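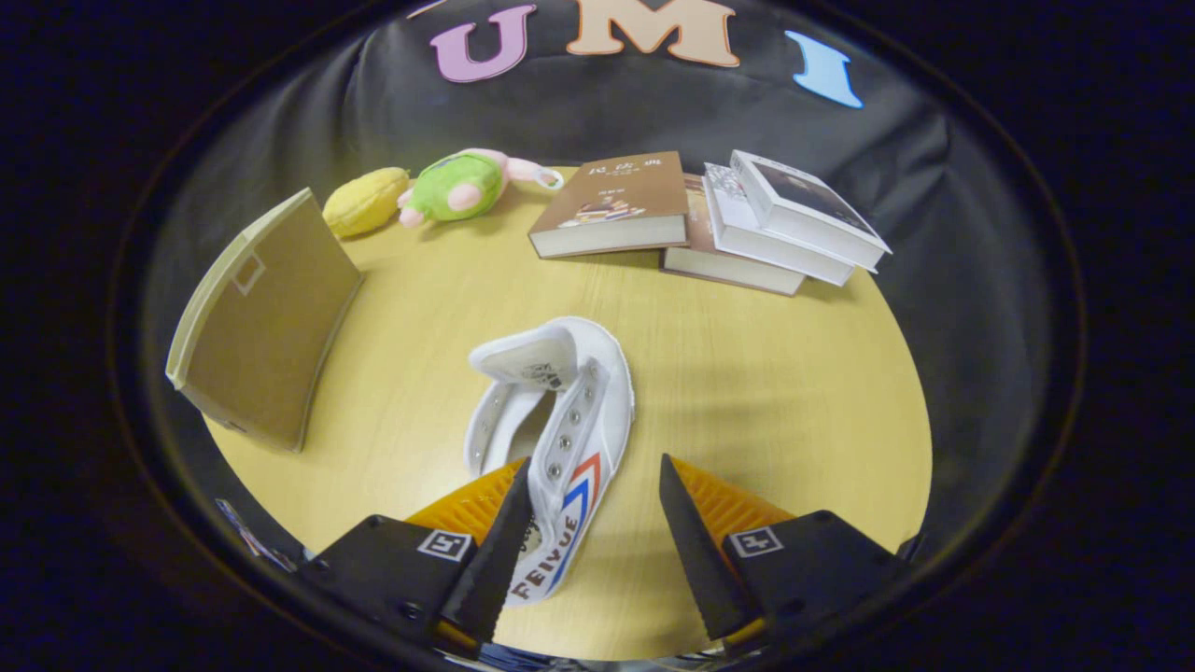

A white canvas sneaker between the fingers of a hand-held gripper, seen from the gripper's own camera.

Niso Releases Hand-Recorded Training Set for Everyday Object Handling

HITLEY, August – Niso, a developer of software for robot arms, today released a set of 3740 demonstrations recorded by people using hand-held grippers. The set is called Grustow. It covers picking up, turning and putting down common household items, and it is available to research groups and equipment makers under a single license.

Each demonstration was made by a person holding a two-finger gripper with a camera mounted on it. The person carries out the task at normal speed, and the camera records the fingers, the object and the area around it. Square printed markers on the gripper let the software work out how far the fingers are open at any moment. No robot arm is needed at the recording stage.

"A person picking up a shoe makes a lot of small decisions in a second or two," said Rimantas Ots, head of demonstrations at Niso. "They come in at an angle, they see one finger is closer than the other, and they correct. We want that correction in the recording. When you drive an arm from a joystick, people slow down and a lot of it gets lost."

Grustow includes 181 different objects. Footwear makes up the largest group, followed by soft toys, books and kitchen items. Niso chose footwear as the main group after customers in returns handling asked for it. A canvas shoe bends when gripped, has an opening at one end and can be picked up from the toe, the heel or the side, and each of these calls for a different approach. Other objects were left on the table during many of the recordings so that a trained system learns to work with things nearby.

Of the demonstrations in the release, 2406 were made with the hand-held gripper alone. The rest were made in pairs with remote control, where the same person first did the task by hand and then repeated it by steering an arm from a desk across the room. Niso is including both kinds so that users can compare them. The remote-control recordings carry joint positions for the arm in addition to video.

The recordings were made at Niso's workshop in Hitley and at a second site run by Teoh, a logistics contractor that has worked with the company since its first pilot. Operators at both sites followed the same written guide. They were asked to vary their starting position and to keep recordings in which a first grasp missed and a second one was needed. Those recordings are labeled separately and can be left out of training.

"We had a long argument about the misses," Ots said. "Our first plan was to throw them away. Then Teoh's people pointed out that half of their working day is second tries, so we kept them."

Teoh will use Grustow to train two sorting cells at its returns building. The cells will take shoes from a table and place them in trays, with a worker on hand to take over by remote control when the system stops. Each takeover will be recorded and may be added to later versions of the set.

The release also contains the operator guide, drawings for the finger mounts, the printed marker patterns and a camera calibration tool. Groups that want to record their own demonstrations can build a matching gripper from the drawings. The calibration tool supports wide-angle lenses and has to be run again whenever a lens is removed or refocused.

An update with 197 additional demonstrations of lacing and unlacing is in preparation. These need two grippers, one in each hand, and use a different file layout. Niso will publish the layout before the update so that users can adjust their software.

About Niso
Niso makes software and recording tools for teaching robot arms by demonstration. The company is based in Hitley and works with customers in logistics, returns handling and light assembly.

Press contact
Rimantas Ots, Niso, Hitley
Requests for access to Grustow should state the name of the organization and the intended use.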